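Sixteen weeks with no kitchen (and what I'd do differently) 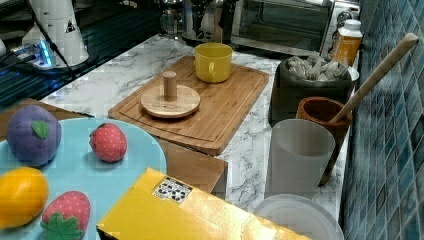

Plush plum, plush strawberries, and the yellow mug on the new counter.

So the kitchen is done! Mostly done. There's a strip of baseboard by the fridge that still isn't on, and one cabinet door closes with a little sigh I don't love, but I can cook an egg in there and wash the pan after, and in April I could do neither of those things.

A few of you asked me to write up how it went, money and all, so I'm going to try. Fair warning that I have a lot of feelings about drawers.

We moved into this house knowing the kitchen was on borrowed time. The old counter was tile, cream colored, with grout that had given up sometime before we were born. You'd wipe up crumbs and half of them would just move into the cracks. The drawers were the kind on wooden runners, and the silverware one had to be lifted and yanked at the same time. I got very good at it. My mother-in-law never did, and every holiday you'd hear this awful crash and then a very polite "I'm fine!"

We went back and forth on doing it ourselves. I painted the bathroom once and still find drips, so we got three quotes. The first one was so high I laughed on the phone, which was rude. The second never called back. The third was Lurusetti, a small outfit across town, and they came at 7 in the morning, measured everything twice, and told us straight out that moving the sink to the other wall would add $4,000. We left the sink where it was. I thought I'd be sad about that and I haven't thought about it since, except just now typing this.

What did eat the budget was the floor. They pulled up the vinyl and found more vinyl, and under that the boards were soft all along the back wall from some old leak. That was another $3,000 we hadn't planned on. If you take one thing from this post, please keep money back for whatever is under your floor. We had a little cushion and it was gone by the second week.

Now, drawers. I wanted all drawers on the bottom, no cupboards, and I got talked out of it at the showroom (Pralitia, out past the mall, nice people, terrible coffee). They said a couple of regular cupboards would save money and I'd want them for tall things. I don't have tall things! I have one stockpot. The two cupboards are already a mess and the drawers are perfect, and I open them just to look sometimes. The wide one by the stove holds every pan we own and it slides like butter.

The counter took me the longest to choose. I carried samples around in my purse for most of a month, and at one point I had 13 of them and was setting them out on the hood of the car to see them in daylight. I went with white with gray veins in the end, which everybody warned me would show everything. It does show everything. But the old one hid everything, and I think I'd sooner see the jam and wipe it up.

As for living without a kitchen, we set up in the dining room with a hot plate, the toaster oven and a dish tub. Washing up in the bathtub is hard on the knees, so get a cushion. We ate a lot of quesadillas. We also got to be regulars at Ó Ceallaigh on the corner, where the soup comes with enough brown bread to count as tomorrow's breakfast, and I'm a bit embarrassed by how much of the cushion money went there too.

Things I'd change: more outlets, especially on the window side. A deeper sink. I'd also order the lights early, because ours (the Esia pendants I'd been drooling over for a year) were on back order and we spent five weeks under one bare bulb, chopping onions like we were being questioned by the police.

And things I'd do exactly the same - the pull-out trash, the big drawer, and leaving that wall up between the kitchen and the hall. Everyone said take it down. I like a wall. You can lean a broom on it.

I still have the paint to write about, and the great backsplash argument, which is ongoing. If you have strong opinions on green tile, leave them in the comments before September, when I'm supposed to order.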